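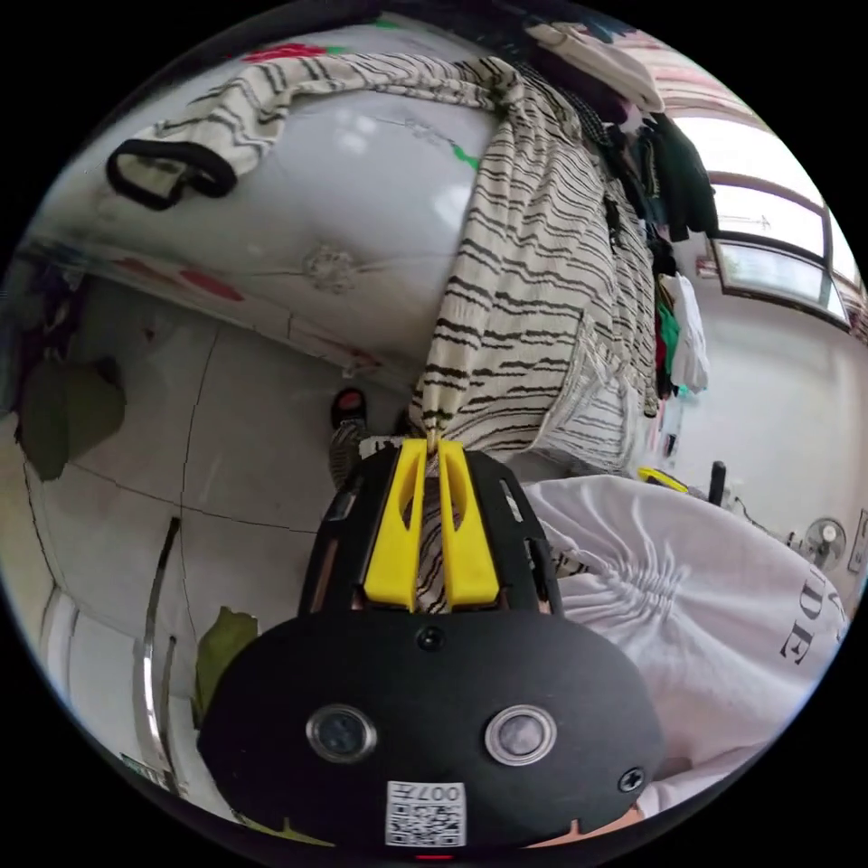

The stripes, Aug 3, 2023

Clothes day. I have been putting it off since May, when I told Dace I'd go through the closet "over the weekend" and didn't say which one.

The plan was simple enough. Everything comes off the hangers, goes on the bed, gets folded or gets a bag. The Lundgren suitcase is for what comes with me to Omcombe, and the paper sack by the door is for what doesn't. By eleven the sack held one belt and a scarf I had put in so it wouldn't look so lonely.

Then the striped thing. I bought it at Joler for $57, at a time when I believed I was going to be a person who went to openings. I've worn it to one opening, which was of a dentist's office. Cream with black stripes, wavy ones, as if whoever drew them was riding a bus. It doesn't fold along any line I can see. With a plain shirt you can at least tell when you've gone crooked. With this you square it up, step back, and the whole front still seems to be sliding toward the window.

Tried the sleeves in first, then the hem up. Bulge in the middle. Tried in half the long way, which is how my mother did everything including towels and the newspaper, and got something like a necktie for a very large man. Then there's the business at the neck, the black strings, which have to go somewhere. If you tuck them in they work their way out, and if you leave them out they catch on the next thing in the pile and you lift two garments when you wanted one.

Coffee. Read a long article about a man who folded paper cranes in prison. Felt outclassed.

Back to it. Spread it flat on the peony sheet, which I will say for myself is a clean sheet, and started over from the bottom hem.
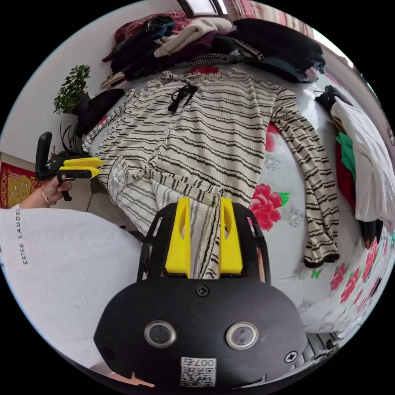

Tarmo says I should quit folding it and roll it, from the hem up, sleeves laid across the back, strings inside the roll where they can't get at anyone. He says he has rolled everything he owns for years and has never ironed for a trip. I have seen Tarmo on trips. I didn't bring this up. He also says stripes like that hide creases better than any plain fabric would, so why was I fussing, and I had no answer ready and went to look for the bag of rubber bands.

Rolled it. It took less than a minute, annoyingly. It's in the suitcase now, down the side, next to the gray sweater and the good pants.

Still to do: winter coats, the drawer that won't close, whatever is in the Okov box on the top shelf (I think cables, I hope cables). The plant needs a home for the two weeks too, and Dace has said no twice, once before I'd finished asking.

The belt came back out of the sack around four. It goes with the pants. The scarf is staying in, unless it gets cold at Omcombe in the evenings, and I should probably check that before I take the sack down.

Ordered noodles for dinner and ate them on the landing, the bed being full.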